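Handheld gripper stations: FAQ
Dretitz site, Wudstead. Updated 23 October 2019

Do I need to check the fingers before every run?
Yes. Both of them. Look for chips, rough edges, play at the pivots. A small chip is OK, log it. A crack isn't, swap the finger.
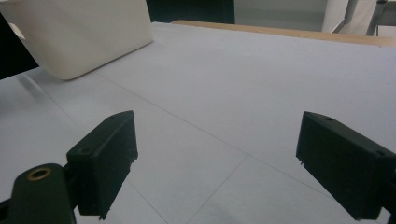 Fingers open over the table, bin at far left.

What goes on the table?
Ball and bin. No mugs, no phones, no tools. Keep the white covering flat and tape down any seam that lifts.

How hard do I squeeze?
Just enough to hold. Tennis balls are forgiving, the Solero finger set isn't. Let go slowly.

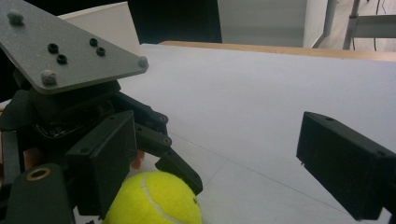

Station Safety Lead, Dretitz

Who can use a station? Anyone who's done the April refresher. If your not on the list, ask first.

One gripper or two?
Either, but two-handed work needs clear space on both sides. Sleeves pushed up if they catch. Know where your cables are before you start, and keep them off the ball. 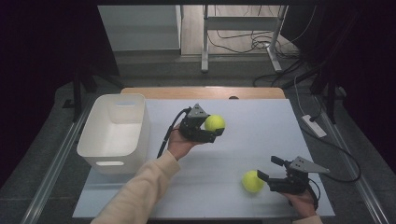
Two-handed work, one ball held, one on the board.

How long is a shift?
16 runs, then a break of at least 5 minutes. Wrists get sore faster than you'd think.

When do fingers get replaced?
At 1,000 grips, or sooner if they look bad. Spares are in the Fairclough cabinet, lower drawer.
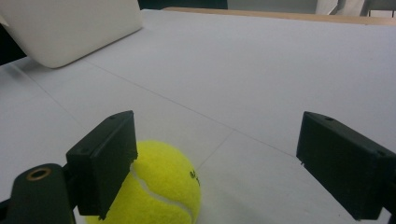 Ball close to the left finger, jaws wide.

Dropped the ball on the floor?
Stop, put the gripper down, then go get it. Dont reach over the rail.

Something's broken, who do I tell?
Ext. 142. Tag it and leave it at the station.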